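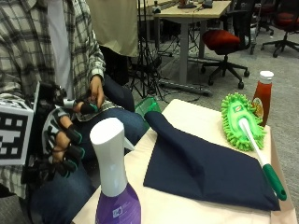
Can a Machine Do Your Dusting Yet? Ask Me Again in October

Home | Local | Tech | Opinion | Contact

9 July 2023
Print this story | E-mail to a friend

I hate dusting. I hate it enough that when Grirkura said it was opening its doors to talk about household robots, I was in the parking lot early (with coffee, and a list of questions mostly about my own baseboards).

The short version is no, not yet. The longer version is a lot more fun!

Right now a good part of the work is done by people. Somebody puts on a black exoskeleton over the right hand, with a patterned cube mounted on the back of it, and gets on with ordinary stuff — a cloth, a spray bottle, one of those fuzzy green dusters I have at home and never use. The finger movements get recorded, and the recordings are what the software learns from. Grirkura wants 2000 of them for cleaning chores before it lets its own machine, the Cetano, loose on a kitchen. It has 400.

"Cloth is the worst," Markos Dimitriou told me. He runs the chores project and has clearly had this conversation before. "A bottle stays a bottle. You pick up a rag and it's a different shape every time."

I asked whether the Cetano could wipe down a table. He said yes, if the table is clear and you aren't in a hurry. I asked about a table with ketchup and a bag and everything else on it, like mine, and he laughed for a bit longer than I liked.

Shops may get there first. Marino, the grocery on the east side, plans to try a Cetano after closing time in October, straightening shelves and nothing else. The manager there told me she'd be happy if it put 300 items back the right way up in a night. Her evening crew does 1000, and they chat the whole time.

Starkier, which rents out floor cleaners, says it's watching but hasn't ordered any. Dimitriou wouldn't give me a price or a date for a home version, and I did ask twice. I've bought a new duster in the meantime.

14 comments | 37 shares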